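Darthorpe Community Boards > House and Home > Sheds, Garages and Workshops

Topic: Roller shutter or up-and-over for a single garage? (and where does all the noise come from)

mossybrick
Posts: 30
Hello all, first proper thread from me after a long time reading. We moved to the top end of Darthorpe in the spring and the garage that came with the house has an old one-piece up-and-over door that weighs about the same as a pony. I love having a garage. I have wanted one since I was small! But the door is a misery and I would like to change it before December.

I've had two quotes. One is for an insulated roller shutter, the other is for a new up-and-over in plain steel. The roller is a fair bit dearer. The garage is attached to the house and the small bedroom sits right over it, so noise matters, and I'm planning to have a workbench in there, so warmth matters a bit as well.

What have people got, and would you have the same again?

gatepostgary
Posts: 1266
Roller, every time. Ours went in six years ago and I still enjoy pressing the button. The thing you don't appreciate until you've lived with one is the drive. With an up-and-over you have to leave a gap in front for the door to kick out, so you park further back, and then you're sticking out over the pavement. The roller goes straight up and you can park with your bumper almost touching it.

You do lose a bit of height at the top where the box is. Measure that before you order. Then measure it again with the roof bars on the car.

tinpotkettle
Posts: 412
Going to disagree with Gary, as is traditional.

I had a roller at the last house and I've got an up-and-over now, and I prefer the up-and-over. It's one panel, two springs and a pair of cables. When something goes wrong I can see what it is and mend it on a Saturday morning sort of timescale with parts from the ironmonger. When the roller went wrong it was the motor, and the door was shut, and the car was inside it.

gatepostgary
Posts: 1266
That's what the crank handle is for.

tinpotkettle
Posts: 412
The crank handle was also inside it.

mossybrick
Posts: 30
Noted, keep the crank handle in the kitchen. Is there a side door on yours, tinpot? We've got one through from the utility room so I think we'd be all right.

Can anybody say anything about noise? The present door booms. If you shut it after nine at night you can hear it in the bathroom.

larchandlime
Posts: 88
Oh I can help with noise, I went properly down the hole with this last winter and had a lovely time.

There are three separate noises and they want treating separately. First is the door itself, the sheet metal drumming. A single-skin steel panel is basically a big cymbal. Foam-filled slats hardly drum at all, so your insulated roller would be miles better there. Second is the running gear, so wheels in tracks, or slats in side guides. Nylon wheels are much quieter than steel ones, and brush strips in the guides make a roller purr nicely. Third, and this is the one that gets into your bedroom, is whatever the motor or the springs are bolted to. If that's the same wall or the same joists that hold the bedroom floor up, the house turns into the sounding box.

We put rubber mounts under ours. It took an afternoon and cost less than a takeaway, and the difference was enormous. I went and stood in the bedroom while my other half ran the door up and down and I was grinning like a fool.

quietlane_2
Posts: 154
Seconding the rubber mounts. I'd also say don't grease the tracks! Everyone does it. The grease picks up grit and then you've got grinding paste. Dry silicone spray on the hinges and a wipe of the tracks with an old cloth, twice a year, and leave it at that.

gatepostgary
Posts: 1266
I grease mine and it's fine.

quietlane_2
Posts: 154
Yours is a roller, Gary. You haven't got those tracks.

gatepostgary
Posts: 1266
Then I don't know what I've been greasing.

pondweed
Posts: 57
Can I put in a word for side-hinged doors? I know it wasn't one of the choices. We've got a pair of timber ones, painted dark green, and they are a joy. You open just the one leaf to get the bike out, there's no motor, and the draught strip goes all the way round so it's warm enough to work in. They do need a hook to hold them back when it's windy, and they need painting, and I'm one of those odd people who likes painting doors.

If you're going to have a workbench in there I'd think hard about it. You'll be in and out on foot far more than you think.

mossybrick
Posts: 30
Ooh. They do look lovely and I hadn't thought about them at all. The drive slopes up away from the garage though, quite steeply. Would the bottoms catch?

pondweed
Posts: 57
Ah. Yes, they would. Sorry! Scrap that, unless you fancy digging up the drive.

tinpotkettle
Posts: 412
If the drive slopes down towards the garage then your first job is the water, whatever door you go for. Have you got a channel drain across the front?

mossybrick
Posts: 30
There's a channel. It was full of moss and a tennis ball. I've cleared it and poured a few watering cans down and it seems to go somewhere.

larchandlime
Posts: 88
Get a threshold strip too, the rubber kind that glues to the floor. The door comes down on to it and keeps out water, leaves and most of the spiders. Clean the concrete really well first and let it dry right out. I rushed mine and had to do one end again.

Mine is called a Tamard and I think the roller people throw one in if you ask nicely. Worth asking.

saltandputty
Posts: 203
Coming at this from the money side, as I've just been through it. The quote I had from Trilirby for an insulated single roller was 3000 with the motor, two remotes and taking the old door away. The plain steel up-and-over without a motor was less than half that. So you can do a lot of insulating and a lot of rubber mounts with what's left over.

What I did in the end was buy the cheap door, line the back of it with foam board, and spend the rest on proper lights and a decent bench. I'm very happy with it. You do have to rebalance the springs once you've added the weight, so get the fitter to do that part. Don't touch the springs yourself, they can really hurt you.

gatepostgary
Posts: 1266
Nearly 3000 was what I paid as well, but mine has the posh finish. Fair point on the lights. I've got a beautiful door and one bulb.

tinpotkettle
Posts: 412
I'm saving that for next time we argue.

Foam board on the back is a good shout but the edges leak. The gap round an up-and-over is where your heat goes, far more than through the panel. Brush strip down both sides and a rubber seal along the bottom, then see how it feels before buying any board.

quietlane_2
Posts: 154
Mossybrick, which firm is the roller quote from, if you don't mind saying? There's a Cai Doors near the station that did my neighbour's and they were very tidy. They swept up after themselves and came back to adjust the closing limit for nothing.

mossybrick
Posts: 30
It is Cai! That's good to hear. They were the ones who spent ages measuring. The other one looked at it from the van.

I think I'm leaning towards the roller, mainly for the bedroom and the sloping drive. Does the colour make much odds? I'd like something pale and plain, but will it show every mark?

saltandputty
Posts: 203
Pale is fine. Dark colours show dust and water marks much worse, and if the front faces south they get very hot in summer. Car shampoo and a soft brush and it comes up like new.

larchandlime
Posts: 88
Agree, pale is easier. Plain silvery metal is my favourite of all, I think it looks smart on nearly any house, and it bounces the light about. I'm a bit of a bore for slats and grooves, I'm afraid. I like how the lines change all day as the light moves.

pondweed
Posts: 57
Green timber is still nicer.

larchandlime
Posts: 88
You're allowed to be wrong, pondweed! Though I did come and look at yours from the pavement once and they are gorgeous.

mossybrick
Posts: 30
Right, I'm ringing Cai at half past eight tomorrow to ask about rubber mounts, brush strips, a threshold strip and a pale finish. And I'll ask where the crank handle lives. Thank you all so much, this has been brilliant. I'm unreasonably excited about a door.

gatepostgary
Posts: 1266
As you should be. Post a photo when it's in, and tell us how much height you lost.

larchandlime
Posts: 88
While you're choosing, have a look at the sort of finish I was going on about. Silver-grey, narrow grooves, and see how white it goes where the light lands on it. 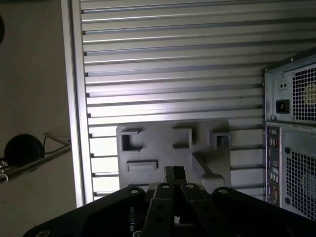 Slatted aluminium, grooves running across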